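Pricing the second bench

I asked Gollness for a quote on another pair of hand-held grippers and got back a PDF with 8 line items, most of them cable. Tadeo Daza thinks we can afford it if we stop eating. 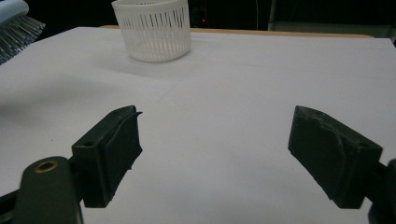

What the money goes on

Finger pads, mainly. Gamska wants $60 a set, Urkance wants less and ships whenever it feels moved to.

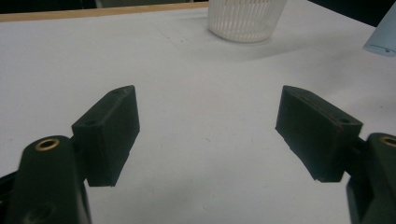
My spreadsheet has a row called Wear, and I keep making it smaller to get the total under budget. It doesn't stay small. The chipped inner edge on the right finger is that row, so I've put two spare sets back in. The basket can stay a basket.

Stands and rails come to $176 if Ocampo honors the February price.
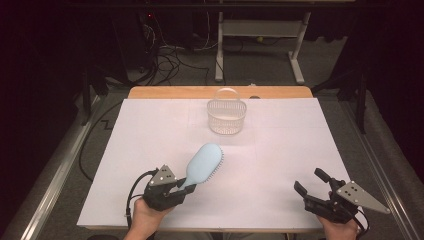
Hairbrush in the left gripper, right one open.

Order goes in once Tadeo signs.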